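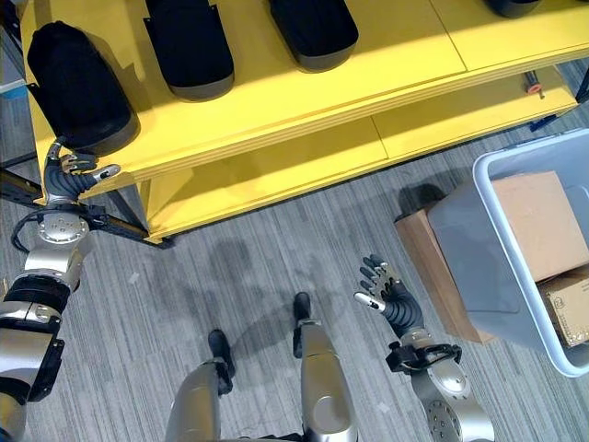

Schritt 1: Szene und Kopfkamera festlegen

2020-07-13, Ladan Kiani

Die Anleitung beschreibt die Aufnahme von Greifdemonstrationen für das Verfahren Elar. Das gelbe Regal steht vor dem Roboter, der graue Behälter mit den Kartons rechts. Die Kopfkamera wird so weit geneigt, dass oberes Fach, beide Hände und Behälter gleichzeitig im Bild liegen. Schwarze Objekte vor schwarzen Fingern erschweren die Segmentierung; Belichtung daher fest einstellen.

Schritt 2: Demonstrationen aufzeichnen

Pro Zielobjekt 30 Durchläufe mit 9 Startposen der linken Hand. Die rechte Hand bleibt geöffnet. Gelenkwinkel und Bild werden mit gemeinsamem Zeitstempel gespeichert. Durchläufe mit Kontakt zur Regalkante verwerfen.

Schritt 3: Training

Die Policy erhält Bild und Gelenkwinkel der letzten drei Zeitschritte. Nach rund 118 Epochen änderte sich der Validierungsfehler bei uns nicht mehr. Ohne Gelenkwinkel griff die Hand häufiger vor dem Objekt ins Leere. Die Auswertung dazu stammt von Hooman Najafi, die Skripte liegen im Verzeichnis grukholm/eval.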